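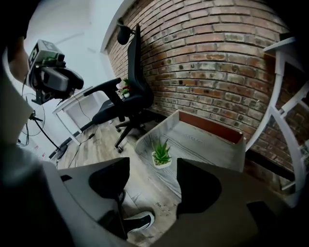
The plant and the tray, from the gripper's side.

May, 4:20 pm
By Tia Pilkington

Lionel, you wrote:

> Could whoever is recording the tray task please slow down? Half
> the Olen set looks like someone clearing a table before the
> in-laws arrive. I've thrown out 63 demos.

Guilty, mostly. I did my share after lunch with the hand-held grippers and by the end I was moving plants like a courier paid by the parcel. The policy will learn whatever we show it, bad manners included.

For the next batch I'd like us all to open the jaws fully before reaching, keep the marker plates in view of the head camera, and pause a beat before letting go. Aim for 20 good ones, then have a sit-down - my forearms have filed a grievance.

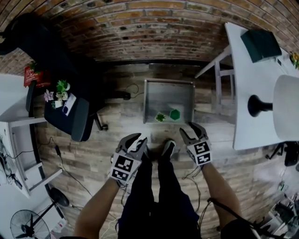
Stojan Babić wrote back that the pause is the worst part of the old set, as his model learned it beautifully and now hovers over the tray like it's choosing a chocolate. He'd keep it under a second, and he wants the 529 we already have relabelled before anyone records more.

Fine by me, if he's doing the relabelling.

Tia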